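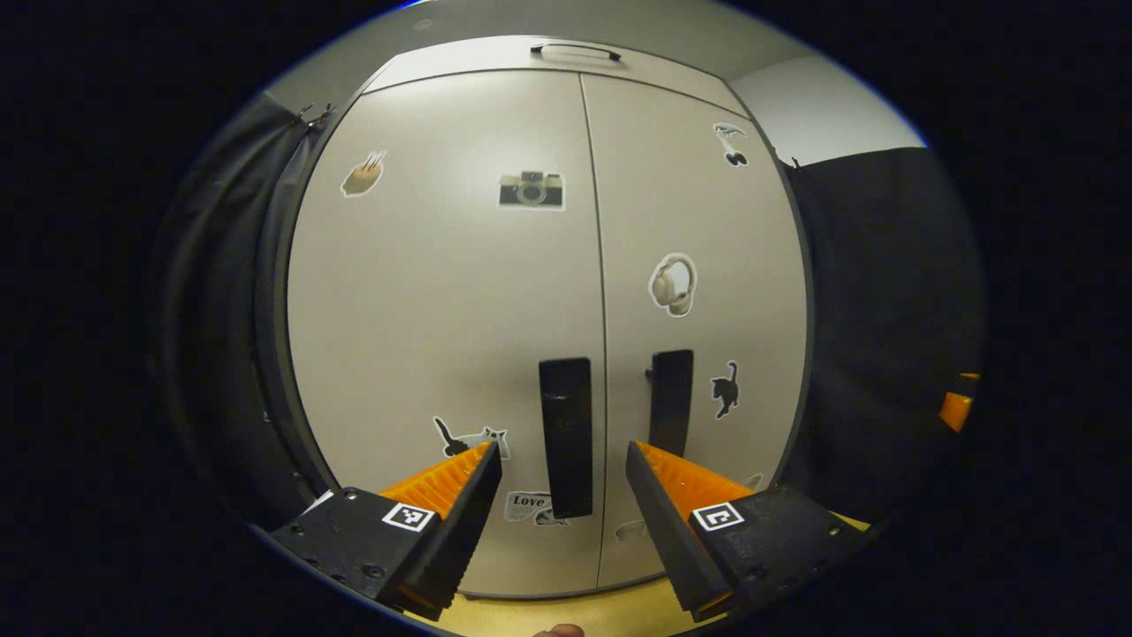 A swimlane diagram is a type of process chart that shows who does what, and in which order. The page is divided into parallel bands called lanes, and each lane belongs to one person, team, department or computer system. The steps of the process are drawn inside the lane of whoever carries them out, and arrows connect them from start to finish. The name comes from the look of a swimming pool seen from above, with its ropes running side by side down the water.

It is a wonderfully simple idea, and it has held up well. A plain flowchart can tell you that an order gets checked and then approved. A swimlane diagram also tells you that the check happens in sales, the approval happens in finance, and the paperwork crosses the hall twice on the way!

Layout

Lanes may run across the page or down it. Horizontal lanes are common in business settings, where time is read from left to right. Vertical lanes suit long processes that will be printed on several sheets, and many software teams prefer them as well. The title of each lane sits at its left end or at its top, depending on the direction.

A set of lanes that belong to the same organization is often called a pool. When a diagram shows a company and its supplier, for instance, each gets its own pool, and the lanes inside it stand for the departments. Some notations use a different line style for messages that pass from one pool to another, usually a dashed arrow, while the normal flow of work inside a pool stays solid.

Symbols

Most swimlane diagrams borrow their shapes from ordinary flowcharts. A rounded box or oval marks the start and the end. A rectangle is a step, a diamond is a decision, and a rectangle with a wavy bottom edge is a document. Business Process Model and Notation, usually shortened to BPMN, has a much richer set, with circles for events, small icons for timers and messages, and several kinds of gateway in place of the single diamond. Activity diagrams in the Unified Modeling Language have lanes too, although there they are known as partitions.

Handoffs

The most interesting part of any swimlane diagram is the place where an arrow crosses a lane line. This is called a handoff, and it is where work tends to wait, get lost or come back with questions. Analysts like to go through a finished chart looking only at these crossings, and it can be a real eye-opener. A task that takes ten minutes may sit in an inbox for two days on either side of it.

A much-used classroom exercise follows a room booking at a business called Hotel Abubakari. The chart has lanes for the guest, the front desk, housekeeping and billing. In the first version a late checkout request goes from the guest to the front desk, on to housekeeping, back to the front desk, over to billing and then back to the desk again. Students redraw it so that the front desk can see the cleaning schedule directly, and 2 of the handoffs disappear. The boxes hardly change at all. The arrows do!

Drawing one by hand or by software

Sticky notes on a whiteboard are still a great way to begin. People who do the work can move their own notes around and argue about the order, and a missing step usually comes up within minutes. The result is then copied into a drawing program.

Nearly any diagram editor can produce lanes. General drawing tools treat a lane as a container, so that the shapes inside it move when the lane is moved or resized. Dedicated modeling programs go further and record the lane as a property of each step. Radis, an editor of this second kind, ships with 32 lane templates and can list every handoff in a chart as a table. Its companion viewer, Stisine, opens the same files in a browser and lets readers hide any lane they don't need, a lovely feature when a chart has grown wide. The sample library was last updated on 27 Jun 2020 and holds 288 diagrams, of which 156 use vertical lanes.

Size and readability

Charts with up to eight lanes are generally comfortable to read. Past that point it often helps to merge lanes that hold only a step or two, or to split the process into a main diagram and several smaller ones. Lane order matters a good deal. Putting lanes that trade work often next to each other shortens the arrows and cuts down on crossings.

Limits

Swimlane diagrams are less handy when several groups share a single step. Some authors stretch the box across the neighboring lanes, others repeat it in each one, and strict BPMN requires a workaround. The charts also say little about how long steps take unless times are written in by hand, and for that purpose a value stream map or a Gantt chart is the usual choice.

See also

Flowchart
Activity diagram
Value stream mapping
Responsibility assignment matrix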